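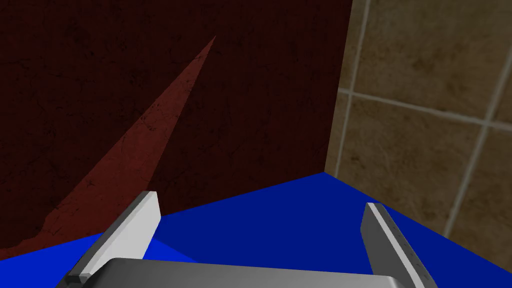
Clesto wrist view in simulation, gripper open over the blue counter.

Clesto is our planning and perception toolkit for two-armed robots. It takes views from the wrists and the body, works out where the free space is, and hands your controller a path for each arm that keeps them out of each other's way. You can run the whole thing against a simulated room before a real motor ever turns, and we think that's the most fun part of the job!

We started writing it for ourselves. The old setup was four separate tools and a folder of scripts, and every time somebody changed a wall color or moved a counter, half of the scripts fell over. Now the room, the robot and the task live in one project file. Change the room, press Replan, and you get fresh paths for both arms (and a list of any poses that no longer work, which used to take us an afternoon to find).

Release 2 shipped in April. The big news is the new surface finder. It used to lean on color edges, so a hard shadow across a flat counter could split one plane into two. The new one checks each edge against depth before it believes it — a small change on paper, and a huge one in daily use. We also rewrote the grasp planner so that it scores an open-hand approach and the closing move together.

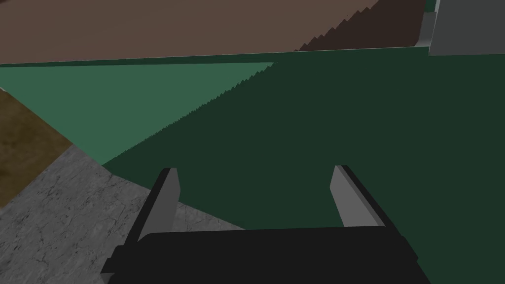 Irberg Robotics / Motion Software Group / Products / Clesto

The test set that comes with your license holds 2,400 views, and 332 of them have a strong shadow edge somewhere on a work surface. We kept those in their own folder, so you can run just the hard ones when you're tuning. Jagged shadow edges from low render settings are in there too. Leave them in! If your settings hold up on a stair-stepped edge, a smooth one rarely gives them trouble.

Getting around the software is easy. The left pane shows the view from whichever camera you pick, the right pane shows the plan, and the slider along the bottom scrubs through both. You can pin a body view next to a wrist view, and I'd do that from day one. A wrist view tells you a lot about the last few inches of a reach and next to nothing about where the other elbow is.

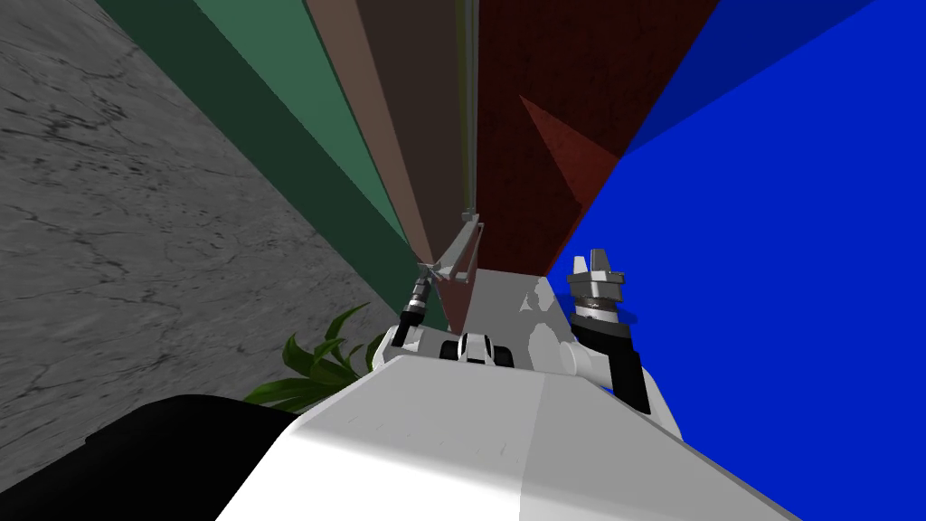
Elbows are also why the arm-to-arm check runs all the time and can't be switched off from the menu. It treats each arm as a moving obstacle for the other one, with a margin you set per link. Start wide, then bring it in once the paths look calm. The wrist links can usually go tighter than the upper arm.

What's in the package:
Clesto planner, with two-arm and one-arm modes
Surface finder and free-space map
Room editor with materials and lights
Dulbridge, our connector for outside simulators and controllers
The Butkienė task pack: 60 ready-made reaching and placing tasks
A 792-page manual as a searchable file (it's long, but the index is good)

Dulbridge deserves a word of its own. It carries joint states, camera views and gripper commands over a single connection, and it stamps them all with the same clock. If your camera lags behind your arm, you'll see the gap as a number in the status bar, and you can correct for it right there.

Known limits in this release: mirrors and clear plastic still confuse the free-space map, and the room editor gets slow once you have lots of lights. Both are on the list for the next update. 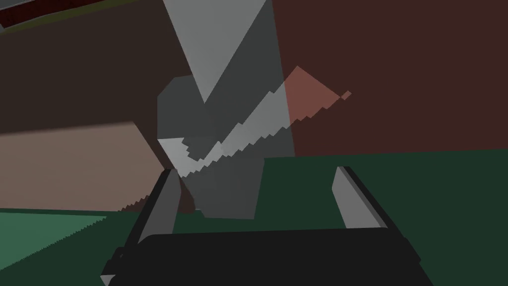
Osian Morris wrote to us that the per-link margins were what finally got his two-arm tasks running without constant stops, though he would like to save them as named presets and not have to copy them from one project to the next. Presets are already in the nightly build, under Arms, then Margins. Try them on a copy of your project first, as the file format may still change.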